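Food Retail and Packaging – Unit 4 handout
What a package has to say, and where it says it

This handout goes with the second session on labels. Read it before you start the Malelwood exercise. The reading on shelf life is separate and we will get to it in March.

Most packaged dry goods carry two kinds of text. One kind is there to sell. It includes the brand name, the slogan, the serving picture and any claim such as "dark roast" or "family size." The other kind is there to inform: what the product is, how much of it there is, what it is made from, who is responsible for it, and how to store it. The two kinds are usually kept on separate panels, but small packages often have to mix them.

Terms used in this unit

Principal display panel: the side a shopper is most likely to see first. The name of the food and the net quantity belong on it.

Information panel: usually the panel to the right of the display panel. The ingredient list, the nutrition block and the name and address of the responsible firm go there, unless they are already on the front.

Common name: the plain name of the food. "Sunrise Blend" is a brand name. "Ground coffee" is a common name. A label needs the second even when the first is much larger.

Net quantity: the amount of product without the packaging. If a pouch holds 500 g of coffee and the pouch itself weighs 12 g, the net quantity is 500 g.
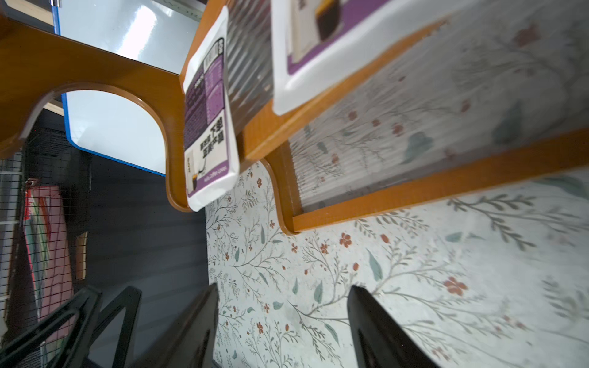
Gayan Siddiqui
Instructor, Food Retail and Packaging

Coffee is a useful product to study. The ingredient list can be a single word when it is plain roasted coffee, but becomes much longer for instant mixes that contain sugar, creamer or flavoring. Students often treat the two as the same product with different branding. They are different foods and the common name has to show it. Look for "coffee mix" or "coffee drink powder" in the small type.

Language is the next thing to check. Packages sold in more than one country may carry two or more languages, or an importer may add a sticker. If a sticker is used, it should not cover the date mark or the lot code. A slogan in English does not mean the required information is in English too.

Exercise: the Malelwood file

You have been given label proofs for two pouches from a small roaster, Malelwood. One is a 100 g trial pouch and the other is the standard 500 g pouch. The artwork was drawn for the large pouch and then shrunk to fit the small one. Work through the following.

Find the common name on each proof and measure the height of the lowercase letters.
Compare the net quantity statements. One of them has been left unchanged from the other size.
Mark any required text that crosses a fold or seal – the side gusset is the usual problem.
Write a short note to the designer, Debashish Sheikh, listing the changes in order of importance. One page is enough.

Do not redraw the label. The note is what gets graded.

Related handouts
Unit 3: Pouches, tins and cartons
Unit 4 supplement: Date marks and lot codes
Unit 5: The Gourlay shelf plan
Worksheet: Reading an ingredient list

Food Retail and Packaging course pages | Contact the instructor | Back to top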